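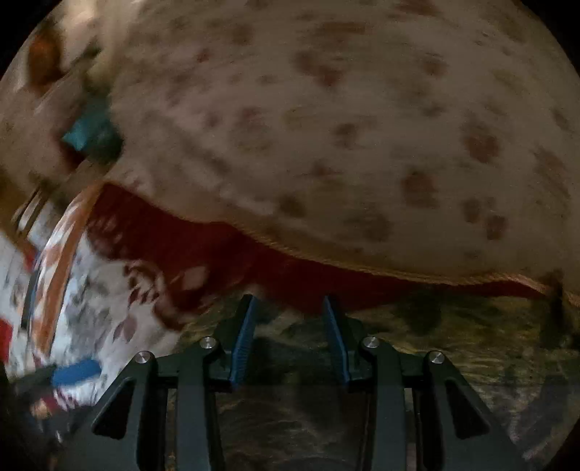

Mekby estrena temporada de mantas y abre un taller nuevo en Arkport

Para difusión inmediata

¡Por fin puedo contarlo! Llevo desde octubre mordiéndome la lengua cada vez que alguien me preguntaba por la ropa de cama de este invierno, y mi equipo ya no me aguantaba. Así que allá va: Mekby presenta su nueva colección de mantas y colchas, y con ella abrimos taller propio en Arkport, con la puerta a la calle y una cafetera que promete bastante.

Para quien no nos conozca, soy Junhao Zheng y fundé Mekby en el cuarto de atrás de la casa de mis padres, con una máquina de coser prestada y muchísima lana de saldo. Ahora somos un equipo de verdad, con horarios y todo, pero seguimos haciendo las mantas que nos gusta encontrar en una casa: las que acaban amontonadas a los pies de la cama, las que se lleva el niño al sofá, las que el perro considera suyas desde el primer día.

Qué hay en la colección

La línea se llama Skurutau y la hemos trabajado durante 2 inviernos. El primero nos salió regular, lo digo sin problema. La tela picaba, el borde se deshacía al tercer lavado y mi madre me devolvió la suya con una nota. El segundo invierno cambiamos de hilo, cambiamos de proveedor y cambiamos también la forma de rematar los cantos, y ahí empezó a parecerse a lo que yo tenía en la cabeza.

Hay tres grosores. El ligero va bien para las tardes de sofá, el medio para dormir con la calefacción puesta y el grueso para las casas de pueblo, esas en las que uno se mete en la cama con calcetines (yo me crié en una y sé de lo que hablo). Los colores son crema, granate, teja y un verde oscuro que elegimos después de discutir una semana entera.

La primera tirada es de 1000 mantas. Cuando se acaben haremos más, pero no antes de primavera, porque el taller es pequeño y prefiero que la gente que cose se vaya a casa a su hora.

El taller de Arkport

El local era una antigua mercería de la calle McKinnon y hemos conservado los cajones, el mostrador y el timbre de la puerta, que suena fatal y le tengo mucho cariño. Delante está la tienda y detrás se cose, con un ventanal en medio para que cualquiera pueda asomarse.

Keith Tawhiri lleva la parte de costura. Keith venía de tapizar barcos y al principio miraba nuestras mantas con cierta pena, pero se ha ido ablandando. "Una manta tiene que aguantar veinte años de siestas", me soltó el día que firmamos el alquiler. "Si no, es un mantel caro". La frase está ya escrita a lápiz en la pared del fondo y ahí se va a quedar.

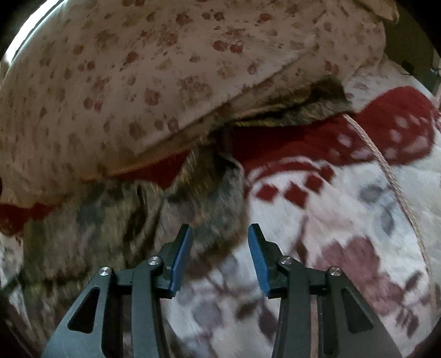
Arreglos y mantas viejas

Es la parte que más ilusión me hace. En el taller vamos a arreglar mantas, las nuestras y las de cualquiera: bordes deshilachados, enganchones, quemaduras de plancha, agujeros de polilla. Se traen lavadas, las miramos juntos y damos precio en el momento. Si la cosa no tiene arreglo, te lo decimos - y, si quieres, la cortamos para hacer una más pequeña, de cuna o de cesta de gato.

Ya hicimos una prueba con los vecinos antes de abrir y nos trajeron 300 piezas. ¡300! Había colchas de boda, mantas de campamento con el nombre cosido y una de viaje con más remiendos que tela. Keith se las quedó mirando un buen rato y luego pidió más hilo.

Cómo cuidarlas en casa

Me lo preguntáis siempre, así que lo dejo escrito. Lavado a 30 grados, jabón suave y poca centrifugadora. Nada de suavizante, por favor. Se tienden en plano, sobre dos cuerdas o encima de la mesa, y se guardan dobladas en un armario que respire. Las bolitas de los primeros meses salen con un peine de lana y un poco de paciencia viendo la tele.

Apertura y contacto

Abrimos el taller este mes, desde las diez de la mañana, y el primer día habrá café, bizcocho y muestras de tela para llevarse. La prensa puede venir una hora antes si quiere hablar con Keith sin jaleo o hacer fotos de las máquinas en marcha. Enviamos muestrarios a los medios que los pidan, y también la ficha de tejidos completa.

Contacto de prensa: Junhao Zheng, Mekby, calle McKinnon, Arkport.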